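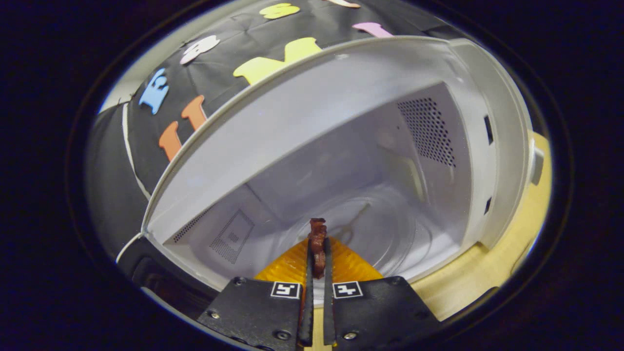

Yvette MacLeod told us in our first week that if we wanted to know how people in Kendivach really eat, we should stop asking about dinner and start asking about lunch. Dinner, she said, is what people are proud of, and lunch is what they do. We wrote that on the whiteboard and it stayed up until December!

Lunch at Work and School in Kendivach
Final Project Report, Food and Community Studies

Why we picked it

Our group had planned to study restaurant menus. Then two of us compared the leftovers in our bags, got into a long argument about rice, and by the end of the hour we had a much better topic. We wanted to find out what people eat at midday, who prepares it, and how much time they get to sit down with it.

What we did

We gave out 400 paper surveys at three sites: the Kurano bus depot, the Harkik furniture works and our own campus. We got 210 back, which thrilled us (we had been warned to expect half that). Each person kept a food diary for up to eight working days, and that gave us 1,497 lunches to read through. We also did 36 interviews, most of them during the lunch break itself, so our recordings are full of spoons and chewing.

What we found

Leftovers won by a mile. More than half of the diary lunches were last night's dinner in a box, and people had strong feelings about which dishes improve overnight. Stews and beans got a lot of love. Fried fish got one furious paragraph from a driver at the depot.

Time mattered more than money at Kurano, where drivers on split shifts often ate at 10:30 in the morning and called it lunch anyway. At Harkik the whole floor stops together, and we loved visiting there. People trade food down the length of the table, and several diaries listed dishes the writer hadn't brought and couldn't name. Students ate the least regularly of anyone, and the most crackers.

Cusi, the flatbread folded around onion and egg, showed up at all three sites. We collected so many versions that we put them in their own appendix.

Problems

Our first survey asked for "main ingredient," and people wrote "lunch." We reworded it after the first batch. Night workers are missing completely, and we would love for next year's group to start with them. The blank forms are in the department office, second drawer, along with the spare clipboards.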